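About > The Company > How We Work

Filed under: Company, Warewashing, Kitchen Supply

About Wakside

Wakside supplies and maintains kitchenware for shared kitchens: school cafeterias, church halls, staff break rooms and small boarding houses. The company has been trading for 14 years. It operates from one building in Brerine, which contains the stockroom, the wash room and the office.

Most customers are on a service contract. Under a contract we deliver bowls, plates, trays and drying racks, collect them at set intervals for a deep wash, and replace pieces that no longer meet our grading standard. Customers who prefer to buy outright can do so, and the same grading sheet is included with the order.

Plastic bowls make up the largest share of what comes through the wash room. A bowl is graded on the underside first. The inside gets wiped after every meal, while the groove along the foot ring is easily missed by a cloth and only partly reached by the spray in a small dishwasher. Residue collects where the ring meets the outer wall, and it tends to darken with age.

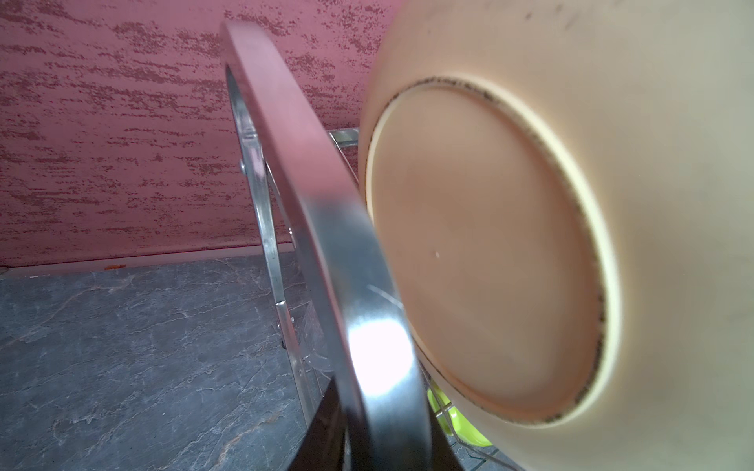 Pieces with residue in the groove are set aside for hand cleaning. The procedure is a soak of 10 minutes in warm water and detergent, followed by a narrow nylon brush worked along the ring in one direction, then a rinse. Steel wool and scouring powder are not used on plastic, as both leave scratches that hold dirt. Bowls are then racked at an angle so that water can drain out of the ring. A bowl stored flat while wet will hold a small amount of water under the base.

If the mark remains after two rounds, the piece is withdrawn. Surface staining alone is not grounds for withdrawal. Cracks, softened edges and deep scratches are.

Racks are inspected on the same visit. We check the joints, the rivets and any place where two strips of metal overlap, and we tighten or replace hardware as needed. The Grallis folding rack, our standard model, holds 12 bowls and can be taken apart for washing.

In February we opened a second collection route, which covers the Yang district and brings the number of kitchens under contract to 19. Collections on that route start at 6 a.m. — before most breakfast services — and clean stock is left at the same stop.

New customers receive a starting inspection of their existing ware. The written report lists each type of piece, its grade and the recommended action. There is no obligation to replace anything.

Contact Wakside, Brerine | Terms of Service | © Wakside. All rights reserved. | Back to top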